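Last updated 09/01/2020

# Kusemwood primary returns

Precinct-level returns for the Kusemwood council primary, typed in from the county's scanned tally sheets. One row per candidate per precinct. Maintained by Doina Petkov and Edin Kadrić.

## What is covered

- 48 precincts, three contests (council president, district seat, clerk)
- Both party ballots, plus the write-in lines
- Mail ballots, reported separately where the county did so

Results for the Kalance precincts are in the same file. Kalance votes with Kusemwood for clerk only, so its rows for the other two contests are left out and should not be read as zeros.

## Files

- `returns.csv` — the main table
- `precincts.csv` — precinct codes, names and the ward each one sits in
- `candidates.csv` — name as printed on the ballot, party, incumbent flag
- `notes.txt` — corrections, newest at the top

## Columns in returns.csv

| column | meaning |
|---|---|
| `precinct` | county code, kept as text (leading zeros matter) |
| `contest` | `president`, `seat` or `clerk` |
| `party` | ballot the vote was cast on |
| `candidate` | key into `candidates.csv` |
| `votes_day` | votes cast in person |
| `votes_mail` | mail votes, blank if not split out |
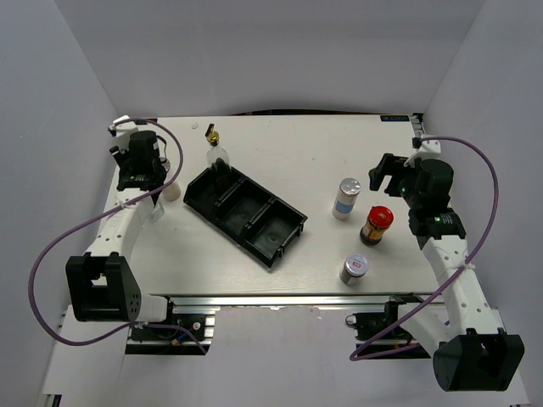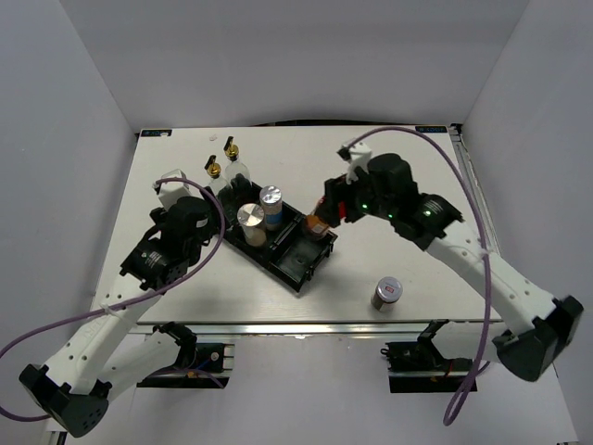
*Two robot arms at a table, in both pictures.*

## Known problems

Precinct totals were checked against the county summary. 46 precincts match. The other two are both in the Stojanovska ward, and in each the handwritten total on the sheet disagrees with the sum of its own lines. We kept the lines and ignored the total.

Mail votes are missing for nearly 40 rows. Those sheets give a single combined figure, which we put in `votes_day`. Filter on a blank `votes_mail` if you need the split.

Boris Georgiou appears on the sheets under two spellings. Both map to `georgiou_b`. Write-ins for Kenji Ostrowski were tallied by name in the clerk contest and lumped under "other" everywhere else.

Turnout is not included. The registration list we were given predates the Ninell boundary change — using it would put some voters in the wrong precinct.

## Corrections

Open an issue with the precinct code, the contest and the page of the scan. Please don't send edited copies of the CSV. Spyros Krasniqi handles anything to do with the ward codes.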